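Where Does Your Drinking Water Come From?

Have you ever filled a cup and wondered where all that water was before it got to you? It has been on a very long trip! Some of it may have been rain falling on the hills above Drellham, and some may have been snow, melting drip by drip into a stream.

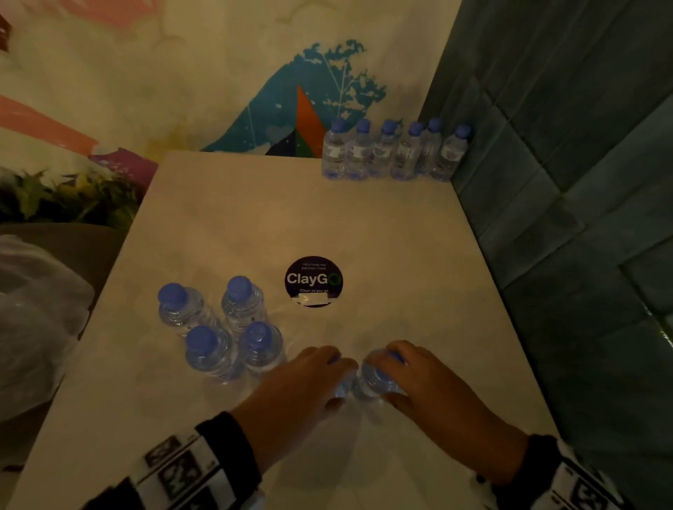

Streams run into rivers, and rivers often run into a big lake made by people, called a reservoir. The one at Nilent is 121 feet deep in the middle, and a raindrop can stay there for up to 148 days (that's a lot of floating around!) before it moves on through a pipe.

Next comes cleaning. The water passes through sand, which catches tiny bits of dirt, and then it's treated so that germs can't make you sick.
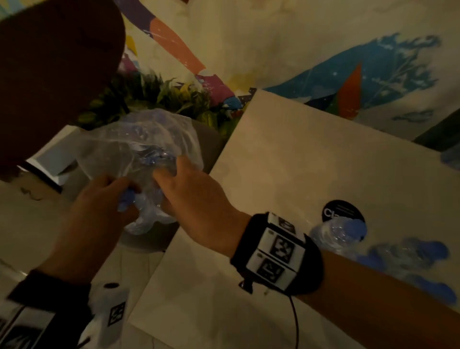

Water bottles with blue caps, bundled in a clear plastic bag.

After that it travels under the streets, all the way to faucets and fountains, and some water goes into bottles instead. Your body needs it for just about everything, even blinking and sweating, so have a good drink when you come in from playing.

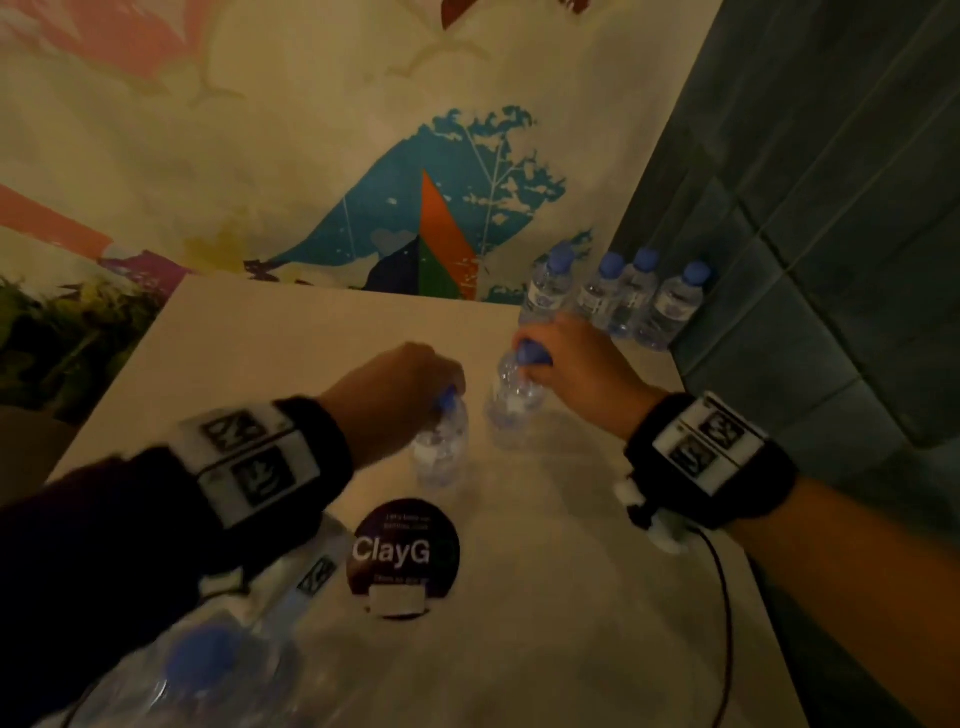 One hand on each blue cap.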